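4.3 Recording your first simulated episodes

By now Lomer starts cleanly and the robot stands in the room without drifting. Good, because this is the section where the method begins to pay off! You will drive both arms by hand, save what the cameras see, and end up with episodes the training code in section 5 can read straight off the disk.

If you skipped section 3, go back and do the controller calibration first. Recording with an uncalibrated controller works fine right up to the moment you train on it, and then you have lost an afternoon.

Before you start

Check that the Tuhiwai scene pack is installed and that its version matches your copy of Lomer. Mixed versions will load without complaint, but object poses are saved in a different order and the replay will be nonsense.

Make sure the recording drive has room. Camera streams are written uncompressed during the episode and packed afterward, so the temporary folder gets much bigger than the finished one.

Recording an episode

1. Open the launcher and choose Tiled Room from the scene list. Leave lighting on Default for now.

2. Pick a seed. Each seed gives a new layout and a new starting pose for the robot. Write it down in the session log, even though Lomer stores it too. (We have been very glad of those handwritten logs more than once.)

3. Turn on the wrist and body views in the Streams panel. The learning code expects both kinds. An episode saved with only one kind will be skipped at load time, with a single line in the log that is very easy to miss.

4. Press Arm. The grippers open fully and the clock in the corner resets to zero.

5. Take control with both hands and move slowly toward the object. Slow is great here. The policy learns a lot from the last bit of the approach, and a rushed approach gives it hardly any frames to learn from.

6. When the object is lined up with the gap between the fingers, pause briefly before closing. This short hold is the heart of the method. In our own runs, episodes with a clear hold before the grasp trained noticeably steadier policies than episodes without one, and we were delighted by how little extra effort it took.

7. Close the gripper, lift, and press Save. If the attempt goes badly, press Save anyway and mark it Missed. Missed attempts are useful! The grasp scorer is trained on them.

8. Repeat from step 2. For a first test, 8 episodes are plenty. Our full set, recorded mostly by Ilari Laaksonen at the Skaltutstead lab, has 1,391.

Note: The robot's starting pose can be tilted, so the room may look rotated in the body view. Do not correct for this in the viewer. The camera pose is stored with every frame and the network sees the view exactly as it was rendered.

Note: Windows in this scene have no outdoor background and render as plain black. The same goes for the renderer's other unlit surfaces. You do not need to reload.

Caution: Never change the gripper scale inside a session. Lomer applies the new scale to the whole file when it packs, including episodes you already recorded.

Caution: Wait for the Packing message to clear before closing the window. Closing early leaves a file that opens normally but has no wrist stream.

Checking what you recorded

1. Open the episode in Hastow, our small viewer, and step through it with the arrow keys.

2. In the wrist view, look for both fingers and the end of the object near their tips. If the fingers hide the object for the whole approach, come in from another angle next time.

3. In the body view, look for both arms and enough of the room to tell where the robot is facing. Furniture or a window is enough.

4. Compare 2 wrist frames from the approach. The object should shift against the fingers by a small amount. A big jump means frames were dropped, and you should lower the stream rate under Settings before recording more.

5. Tag the episode Keep, Missed or Discard. Tags can be changed later without repacking.

Your own frames should give you this kind of information, whatever the seed puts in the room:

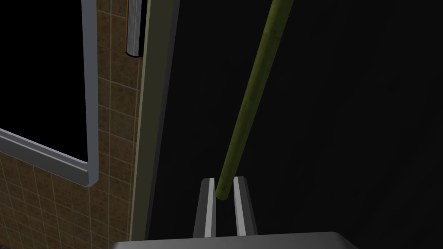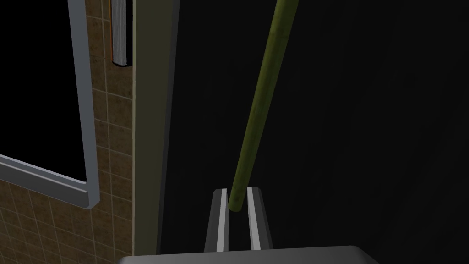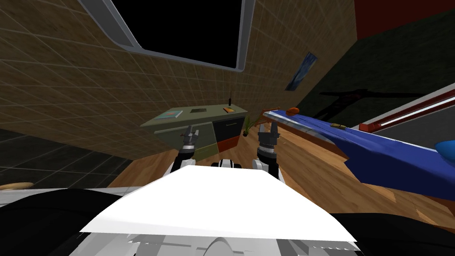 Figure 4-2. Simulated views in the tiled room. First and second: gripper fingers and the green rod. Third: body view with both arms, desk and blue table.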